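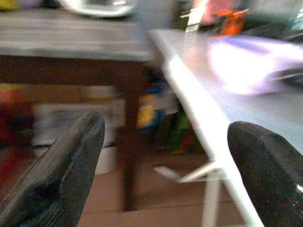 White tabletop, wooden table beside it.

Kultanside College Forums > Campus Life > Winter commencement: two tickets each, really?

gownandout
So the email went out Wednesday. Two guest tickets per graduate for the December ceremony. Two. I have a mother, a father, a stepfather and a grandmother who has been telling her entire church since I was a sophomore. I'm now expected to rank them.

Last year my roommate got five and gave one to a guy he met in line for coffee. Does anyone know what changed, and is there any kind of pool for extras?

mossback77
What changed is the building. They moved it out of the field house and into Strebel Hall while the field house floor gets redone. Strebel is a lovely room if you're a string quartet.

There's a livestream. I know that's not what you want to hear.

gownandout
My grandmother believes the livestream is a thing that happens to other people. She'd be watching a frozen picture of the dean and clapping at it.

Irfan Qureshi
I work part time in the registrar's office, so a few facts before this goes where these threads go. I'm not speaking for the office, I just answer its phone.

There are 177 people signed up to walk. Anyone who told the form they weren't coming gave up their pair, and those go back into a pool. The request form for the pool opens after gown pickup. You can ask for up to two more. Asking doesn't mean getting.

Please don't call to ask if your request went through. It did.

penny_for_hood
Thank you Irfan. Is it first come first served or a drawing? The email says "allocated," and I've read that sentence enough times to have opinions about it.

Irfan Qureshi
Drawing. I've asked them to fix the wording.

udum_resident
Unpopular view from Udum House: two is fine. I went to my brother's ceremony, where there was no limit, and one family brought an air horn and what I can only call a delegation. They left right after their kid's name and took an entire row of coats with them. The last thirty graduates crossed the stage to the sound of people looking for their keys.

gownandout
Two is fine if you have two people.

udum_resident
I have seven people. I'm telling five of them it's canceled.

mossback77
I'm with gownandout on this one. The college has known about the floor since spring. They could have split it into a morning and an afternoon ceremony and given everyone four. Half the schools in this state do it that way.

penny_for_hood
And who gets the morning? I'd be up at six pinning a hat to my head. Also the band would have to play the march twice, and I've heard the band.

tuba_or_not
I'm in the band.

penny_for_hood
I said what I said. You're very loud and I admire it.

tuba_or_not
We're playing the march for as long as it takes everyone to sit down, same as every year. At last spring's it took so long we went around it eleven times. By the ninth the trombones had started adding things. If they split the ceremony I want it known that the trombones would have to be paid.

jovden_shuttle_guy
Parking, before somebody asks. The lot behind Strebel is going to faculty and people with placards. Everybody else is out at the Jovden lot with the shuttle. Tell your families to be on it an hour ahead, and tell the late ones an hour and a half. I drove it in the spring and had a man in a very nice suit run alongside me for most of College Avenue.

gownandout
Did you stop?

jovden_shuttle_guy
At the stop.

mossback77
Back on topic. Has anybody tried just asking around? There must be people in my department with no family coming. I know two who are only walking for the lunch.

udum_resident
There's already someone on the board in the Udum laundry room selling a pair. Forty bucks, with those little tear-off phone number strips. Three strips gone when I looked.

Irfan Qureshi
Please don't buy those. Tickets carry the graduate's name and they do get checked at the door. Giving one to a classmate is okay, there's a transfer line on the back that you both sign. Selling isn't, and I would rather not be the person explaining that to somebody's aunt.

penny_for_hood
Wait, so transfers are allowed? The email says "nontransferable."

Irfan Qureshi
I've also asked them to fix that.

mossback77
Irfan, blink twice if they ever let you read one of these before it goes out.

gownandout
OK so the plan is: form after pickup, ask for two, and meanwhile be extremely nice to anyone graduating without relatives. If that's you, I can offer cookies and a ride to the airport. I'll take one ticket. Stepdad says he'll stand in the lobby. He said it in the voice.

tuba_or_not
My parents are overseas and the band sits down front anyway, so I've got two going spare. I don't need an airport ride. I'd take the cookies. No raisins.

gownandout
I'm messaging you right now. No raisins. My grandmother will be waving at you the whole time, just so you're ready.

penny_for_hood
I'd like to formally take back what I said about the band. Are you giving both to gownandout?

tuba_or_not
Both. You were rude about the march.

jovden_shuttle_guy
101 is the room for gown pickup, by the way, ground floor of the student center. The signs still say 5. Bring your ID or they'll send you back across the quad for it.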